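Nafula Bakilana runs the river gauging programme at Were, a hydrology consultancy that supplies rainfall and flow records to district planners. Asked whether the last two wet seasons fit a warming trend, she starts with the length of the record.

"We have 42 years of daily readings from the upper catchment," she says. "One heavy season in that series tells you very little. What we can test is whether the heaviest days are getting heavier."

They are, by her account. The annual maximum one-day rainfall has risen at most of the 60 gauges in the network, while the yearly total has hardly moved.
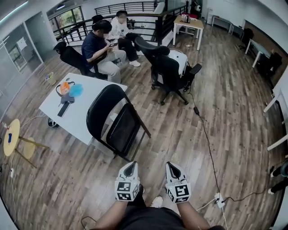 "So the same water arrives in fewer days," Bakilana says. "A culvert sized on the old curves will be too small, and the annual average won't show it."

Her colleague Brian Rotich handles the modelling. He is wary of tying any single flood to climate change without an attribution run, and a proper one takes 1,600 simulations — half with present-day greenhouse gas levels, half without the human contribution.

"You compare how often the event turns up in each set," Rotich says. "The answer is a ratio with an error range. Reporters tend to want the ratio on its own."

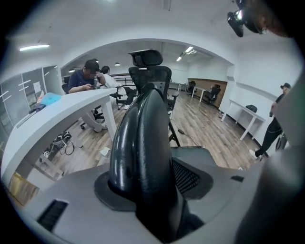
He would like the error range printed every time, even where it is wide. For short, local storms it usually is, as the model grid is too coarse to resolve them.

The revised design curves go to the planners in June. Bakilana expects questions about cost, and says the tables will list old and new values side by side for each gauge.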